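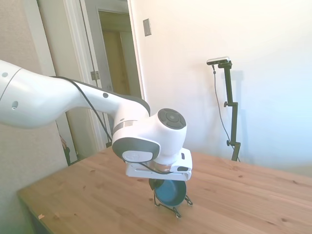 Shelter Repair Inspection Checklist, Flodmont Transitional Housing Site
January 18, 2023
Round 4, with inspector comments

Shelters on the site list: 751
Funded for repair this round: Blocks 6 and 8
Implementing partner: Sinetti Relief
Materials supplied by: Yadav Building Supply

Mark each line OK, FIX or STOP. A STOP means the family does not move back in until it is cleared. Comments are from the walk-through of both blocks and are meant for the repair crews as well as the donor report.

1. Roof and roof ties

Sheeting fixed at every batten: OK
Ties wrapped and nailed on both sides: OK
Ridge cap sealed: FIX

What a difference from the last round! Every tie I pulled on held, and the crews in Block 8 have started doubling them at the corners, which the spec doesn't even ask for. Please keep doing it. The ridge caps in Block 6 still need sealant at the overlaps. The sealant is in the store, so this can be finished before the next delivery.

2. Walls and openings

Cracks wider than a pencil line marked and dated: OK
Lintels seated on both ends: OK
Window shutters close and latch from inside: FIX

Shutters on the north side stick. They close if you lean on them, but a child couldn't do it, so I've marked the whole row. Planing the bottom edge should be enough. The crack marking is wonderful, by the way. Dates are written right on the plaster, so I could see at a glance which ones had grown since the last visit (only two had, both hairline).

3. Electrical

Main switch reachable and labeled: OK
No bare or taped joints: STOP (Block 6, end unit)
Outlets at least a forearm's length from water: OK

The end unit has a taped joint behind the cooking area. Power to that unit is off and should stay off until the joint is in a proper box. Everywhere else the wiring is tidy, and the labels are in both languages. Thank you to whoever did those, they are so easy to read.

4. Water and drainage

Tap stand drains away from the wall: OK
Storage tank covered: OK
Open channels covered at walkways: FIX

Four channel covers are missing along the path to the Vilola clinic. People use this path after dark, including people on crutches, so please do these first. Loose boards won't do. If there are no concrete covers left, close that side of the path and put up a sign.

5. Heating and cooking

Stove on a level, fireproof base: OK
Vent clear to the outside: OK
Carbon monoxide alarm fitted and tested: FIX

I pressed the test button on every alarm that was up. All of them sounded. Eight units have the alarm sitting in its box on a shelf waiting for screws! Fit them now, high on the wall of the sleeping room, and show the family the test button while you're there.

6. Access and exits

Door opens fully: OK
Ramp where requested: OK
Fire point within sight of the door: OK

The ramps are terrific. Gentle slope, rough surface, rail at a good height. I'd love to see the same drawing used when the next blocks are funded.

Funding note

Money released so far covers these two blocks only. Families in the other blocks keep asking for dates and we shouldn't guess. Give them the tarp and stove safety sheet and point them to the help desk. The next pledge review is in May.

Result: pass with fixes for both blocks, except the Block 6 end unit, which is on STOP.

Recheck: channel covers, alarms, taped joint. Bring the long ladder, the one in Block 8 has a cracked rung and I've tagged it out.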